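4. Recording and Playing Back a Song

The Clavis 3 has a built-in song recorder with nine memory slots. Each slot holds two tracks, one for each hand. A song stays in memory when the power is turned off, provided it was saved as described in step 7 of section 4.2.

4.1 Before you start

Choose the voice, the tempo and the time signature before you record. The tempo can be changed later. The time signature cannot.

1. Turn the MASTER VOLUME knob to its lowest position and press POWER.
2. Wait until the display shows the current voice number, then raise the volume.
3. Press VOICE and enter a number from 1 to 235 with the number buttons.
4. Press TEMPO and use the + and – buttons to set the speed.
5. Hold METRONOME until the time signature flashes, then choose the beats per measure with + and –.

Note: If the instrument stands on a desk or table, check that all the rubber feet rest on the surface. A keyboard that rocks will give uneven touch response, and this will be recorded. 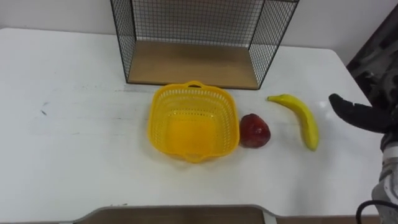
4.2 Recording the first track

1. Press REC once. The REC lamp flashes and the display shows the first free slot.
2. To use another slot, press + or – until its number appears.
3. Press TRACK 1. The lamp above the button turns red.
4. Play the first note. Recording begins with the note, or after a one-measure count-in if the metronome is on.
5. Press STOP when you have finished.
6. Press PLAY to check the take. To discard it, hold TRACK 1 until "CLr" is displayed, then return to step 1.
7. Hold REC until "SAu" is displayed. Release the button.

Caution: Do not turn off the power or unplug the adapter while "SAu" is displayed. The contents of all slots may be lost.

Each slot holds up to 1597 notes across both tracks. When the memory is full, recording stops and the display shows "FUL". Notes played up to that point are kept. Pedal movements use the same memory as notes — a piece with heavy pedaling will fill a slot sooner.

4.3 Adding the second track

1. Select the slot that contains the first track.
2. Press REC, then TRACK 2. The TRACK 1 lamp stays green, which means it will play while you record.
3. Play along from the first beat. Press STOP to finish.
4. Save as before.

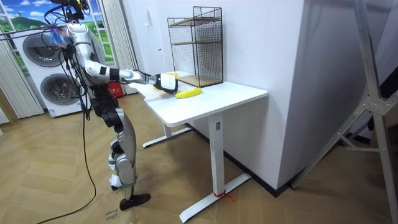
The two tracks may use different voices. A voice change made during recording is stored with the track, but a change of split point is not, and the split point in force when PLAY is pressed will be used for the whole song. Reverb is shared by both tracks.

To mute a track during playback, press its button once. The lamp goes out. Press it again to bring the track back.

4.4 Copying songs to a computer

Connect the USB TO HOST port to the computer and open Desten, the song manager supplied with the keyboard. Select a slot, choose Export, and name the file. Songs exported from the older Tova models can be loaded into the Clavis 3, but their voice numbers do not match and must be set again by hand.

Note: Playback controls on the keyboard are locked while an export is in progress.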